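How to share a house with people you met on the internet

My first shared house had five bedrooms, one bathroom and a rule about the good saucepan that I only learned by breaking it. I've lived in three more since then, and at some point friends started calling me for advice, usually from inside a parked car outside their own home. So I wrote it down.

Step 1: Go and see the place at the wrong time of day

Every listing invites you over at two on a Saturday afternoon, when the sun is out and everyone has wiped something. Say you can only make it on a weeknight at seven. You'll see who cooks, who waits for the stove, who takes calls on speaker, and whether there's any room to park. Run the shower and open the fridge. If you feel rude opening the fridge, ask first, then open it anyway.

While you're there, find out:

Whose name is on the lease, and whether yours will be.
How the deposit gets paid back when one person leaves and the others stay.
Why the last person moved out. Listen for a pause.
Who has a partner, and how many nights a week that partner "sometimes" stays.

Step 2: Get the money talk over with before you unpack

The rent is easy, as it's the same every month and somebody frightening wants it. The trouble starts with the small stuff. In my second house we had 76 unread messages about dish soap, and I'd say four of them were about dish soap.

What worked was a kitty. Each of us put in $40 on the first of the month, and it covered trash bags, toilet paper, soap, light bulbs and cooking oil. Whoever bought something took the cash and left the receipt in the jar. If there was money left by the end of July we got pizza, and there was never enough for toppings. Leave food out of it. Shared groceries sound friendly until you live with someone who eats cheese like an apple.

Bills should be split evenly unless one room is a closet. If somebody works from home all day with a space heater on, bring it up in the fall, while everybody is still warm and reasonable.

Step 3: Write a chore list that a tired person would follow

My housemate Taner once drew up a rota with color coding and a points system. It lasted nine days. The one that replaced it had four jobs on it – kitchen floor, bathroom, trash, stairs – and moved down one name each Sunday. It's still on that fridge, as far as I know.

Keep the jobs big enough to notice and few enough to remember. Agree on what "done" means for the bathroom in particular. I have lived with a man who believed it meant putting the lid down.

Step 4: Sort out the laundry before the laundry sorts out you

One machine and several adults is how wars start. Give each person a day, and let the leftover days go to whoever gets there first. Set a timer on your phone when you put a load in, and come back when it rings.

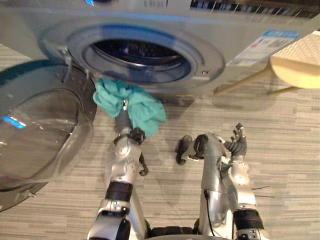

Words: Rianne Bosman
Mon 18 March
Filed under: Renting, Sharing a home

If you find someone's finished load sitting there and you need the machine, message them and wait 15 minutes. After that you may move it, into a clean basket, folded by nobody. Don't hang up other people's underwear. You meant it kindly and they will never look at you again.

Quiet hours help too. Ours ran from ten at night until seven in the morning, and covered the spin cycle, the blender and Elaine's ukulele.

Step 5: Complain early and in person

Notes are for phone numbers and "back at six." A note that starts with "Could whoever" will be photographed and sent to people you've never met. Knock on the door instead, mention one thing, and keep it small. "Could you rinse the sink after you shave?" takes ten seconds. Save it up for three months and it takes an evening, and someone cries, and it was me.

Once a month, eat together and ask if anything is bugging anyone. Do this after the food.

Step 6: Leave nicely

Give more notice than you have to. Help find the next person, and tell them about the boiler. Take photos of your empty room, cupboards included, and email them to yourself and the landlord the same day. Pay your last share of the bills even if the final one shows up after you've gone.

Then check the kitchen for your own things. The good saucepan, I'm sorry to say, stays with the house.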